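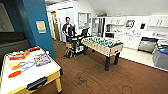
Skiltmont Two-View Contact Kit
Supplied by Fundedari

The Skiltmont kit adds a paired head and wrist recording to a robot arm you already have, together with the labelling method we use to decide when a gripper has touched something. It is meant for research groups working on small contact tasks in ordinary rooms: cables, sockets, brackets, hinges, loose items on a table.

What the method does

A head camera gives the room and the position of the furniture. It is poor at showing the last few centimetres before contact, where the arm often hides the part it is reaching for. A wrist camera has the opposite trouble. It sees the fingers and the part well, but a labeller given only that view often can't say which side of a table the gripper is on.

With the Skiltmont method each clip is labelled twice, once from each view, by people who haven't seen the other set of labels. The labels are no contact, contact and unclear. Clips where the two disagree go to a third pass with both views side by side. "Unclear" is a proper answer and stays in the data if the third pass can't settle it. 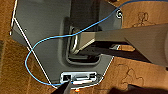 One reader of our April note asked why we bother with the blind first pass, when showing both views from the start would save a good deal of labelling time. We tried it that way. Labellers given both views tended to trust the head view and skip the wrist view, and the thin items suffered most. Cables were marked as touched when the finger was only near them.

Results so far

The Morrison set was recorded with the kit and holds 2711 clips, of which 394 were kept back for testing and never used in tuning. Of the whole set, 1530 clips went to the third pass. That is a higher share than we had planned for and it is the main cost of the method. Most of the disagreements were between contact and unclear. Straight conflicts between contact and no contact were less common and were mostly settled quickly.

We haven't tested the method on soft items such as cloth or bags, and we make no claim for it there. 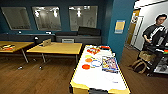

Head view: game table with coloured discs and a printed card.

In the kit

Head camera with clamp
Wrist camera with bracket and short lead
Sync box and power supply
Labelling software, one site licence
Printed labelling guide with worked cases

The arm, gripper and computer are not included. The wrist bracket fits most two-finger grippers, but send us a drawing before ordering if yours has a cover over the last joint.

Setting up

Fix the head camera first and leave it alone for the rest of the session. If it gets knocked, start a new session file. Mount the wrist camera so that at least one fingertip stays in view when the gripper is open. Run the sync check at the start and again after any break. Calibration takes up to 25 minutes the first time.

Dark parts under a table are the hardest case. Matt grey metal against brown wood gives the labeller an edge to work from, but a dark finger in front of a dark barrel gives very little. Turn off automatic exposure on the wrist camera before filming underneath anything – it tends to settle on the wood and lose the metal.
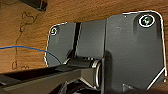 Tokusano told us that their own labellers found hinges slower than sockets, and that they would like a separate label for a finger resting against a part without moving it. We have looked at this. A single still can't show it, and on short clips our labellers split too often for the label to be of use. The next version of the guide will have an optional "resting" tag for longer clips, left off by default.

Ordering

Kits are built to order by Fundedari. The labelling guide can be bought separately by groups that already have two cameras. Spare wrist leads are listed under Accessories.

Page last updated 2026-05-13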